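Vimura Open Day, December 2023
Pre-Visit Inspection Checklist, Demonstration Cell 11

1. Floor markings and visitor line. Satisfactory. Tape is intact on all sides of the cell. Visitor groups are limited to 18 persons.

2. Emergency stops. Satisfactory. Both buttons were pressed and reset. Entered in the Drovis log as item 310.

3. Arms, cables and work surface. Satisfactory with comments. 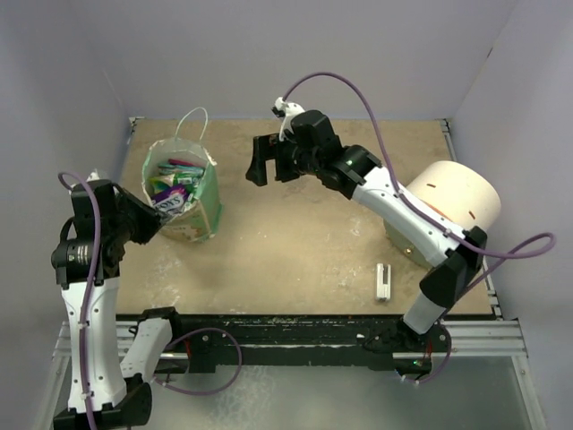
Cable routing was checked against the Phetsri installation sheet. Each arm must be able to reach its full range without strain on the wiring. The purple cables follow the white forearm links, with small white ties on the left one, but they stand out in wide loops near the elbows. The operator shall watch these loops during the gift bag demonstration. Scuffs on the bench top are cosmetic, and no repair is required before the visit.

4. Demonstration items. Satisfactory. Only wrapped candy may be used. Items shall not be handed to visitors while the arms are powered. 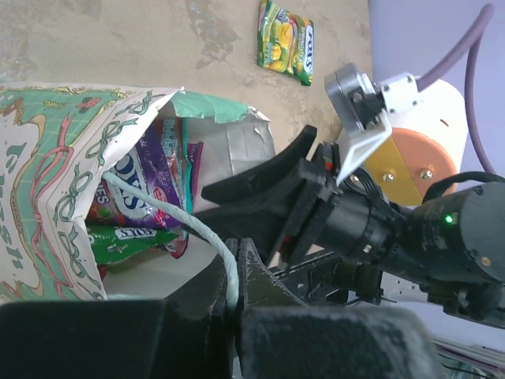 Spare bags are kept in the Gillov cabinet, key 489, and shall be replaced if the handle tears.

5. Host briefing. Open. The briefing text still carries the July visitor limits and must be reissued before the doors open.

6. Lighting and exits. Satisfactory.

Result: Cell approved for demonstration, subject to completion of item 5.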